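Minutes of the Working Group on Demonstration Data, Clerach Laboratory

Date: 24/04/2018
Present: Wayne Perron (chair), Sadia Mirani, Tanner Fortin, Shu-fen Chiang (minutes)
Joined by telephone: Solange McKinnon, Flondley
Apologies: none

1. Minutes of the previous meeting
Approved with one correction. Under item 4, "Boychuk" should read "Maleck" as the supplier of the replacement finger pads.

2. Status of collection
Ms. Mirani reported that 281 demonstrations of the cloth and basket task have been recorded and uploaded. The target for this phase remains 300. Of the recordings reviewed to date, 13 were set aside: nine for dropped tracking on the upper gripper and four in which the operator began before the start signal. The group agreed that the 13 will be kept in a separate folder and will not count toward the target.

3. Length of demonstrations
Mr. Fortin asked whether the limit of 60 seconds should stay in force. Operators working with twisted cloth often need a second grasp, and some have hurried the final placement to finish in time. Ms. McKinnon said that the training runs at Flondley accept longer sequences without change to the code. It was agreed to lift the limit for two-handed tasks only. Single-hand tasks are unaffected.

4. Instructions to operators
The draft instruction sheet was considered. The following wording was adopted:
Both grippers are to be closed on the cloth before it is lifted.
The basket may be placed anywhere on the foam board and at any angle.
A failed grasp is to be repeated within the same recording. The operator does not stop and start over.
The cable of each gripper is to be checked for free movement before every session.

Mr. Perron asked that the sheet be posted at both collection tables. Ms. Chiang will circulate the final version.

5. Variation in starting positions
The group discussed how far the cloth should differ from one recording to the next. Present practice leaves this to the operator. Ms. Mirani proposed that bunched and twisted cloths be recorded as well as flat ones, with the two ends held by separate grippers. 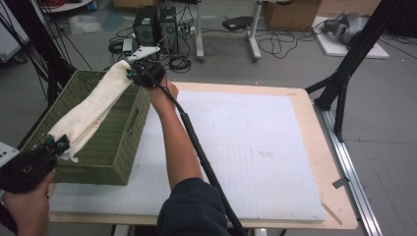 Sadia Mirani added that operators left to themselves tend to settle into one habit within a few recordings, and that she would prefer a printed list of starting positions drawn in random order. Mr. Fortin supported the list but asked that it be kept to a single page. Agreed. Ms. Mirani will prepare it.

6. Labeling
Deferred. The Boychuk labeling tool has not yet been installed on the shared machine. Mr. Fortin will follow up.

7. Other business
Ms. McKinnon requested read access to the raw recordings for two colleagues at Flondley. Approved by the chair. The written review of the full set is due in November.

Next meeting: to be announced by the chair.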